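# Gescombe joinery shop settles into its new unit

*29th January*

The owner of Drusari moved the business into a larger unit at Gescombe last May, and the smell of fresh paint has only just gone from the office. The firm makes internal doors, stair parts and a small amount of fitted furniture, mostly for builders within an hour's drive.

"We'd been in the old place for 3 years longer than we should have," the owner said. "You had to move one job to get at another. If a lorry came with sheet material, two people stopped work to make room for it."

The new unit gives the shop 480 square metres on one level. The panel saw and spindle moulder stand near the loading door, with the benches at the back where the light is better. Extraction was fitted by Soltix, and the ducting took longer than the move itself.

"They had to come back twice to alter the drops over the planer," the owner said. "That was our fault. I'd drawn it on the plan the wrong way round. Measure from the machine, is my advice, and leave the brochure in the drawer."

Doors are still the main trade. Last year the shop sent out 282 of them, nearly all to order and few of them the same size. Most of the work is in older houses, where the openings are seldom square and the customer wants the new doors to sit with the ones already there.

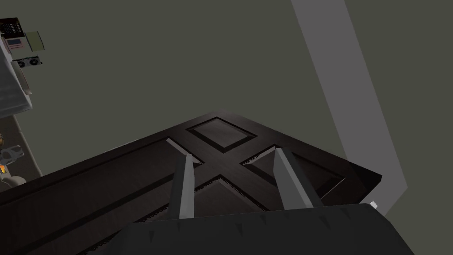 The shop will quote for a single door, which many larger firms won't. The owner said the setting-up time is the hard part to explain to customers.

"Someone rings and says it's only the one. But you set the cutters the same for one as you do for twenty. I tell them the price and I tell them what's in it, and about half go ahead. If they've got a hallway with four to do, I suggest they do the four."

Timber comes mainly from Mensah, a merchant the firm has used since it started. Prices have gone up twice since the move, and quotes are now held for a month.

"I don't like doing that, but I got caught on a staircase job. We'd priced the oak in the summer and bought it in the autumn. We made the stairs and they're good stairs, but there was no money in them."

Five people work on the shop floor, one of them an apprentice in his second year. The owner would like to take on another but wants the finishing room sorted first. Spraying is sent out at present, and the doors have to be wrapped, driven over, driven back and checked again for knocks.

"I'd like it under our own roof by the end of the year. The booth's priced and the space is marked out on the floor. We're using it for offcuts at the moment."

Asked whether a shop of this size could make 1000 doors a year, the owner thought about it and said it could with a second shift.

"I don't want a second shift. I want to go home at five."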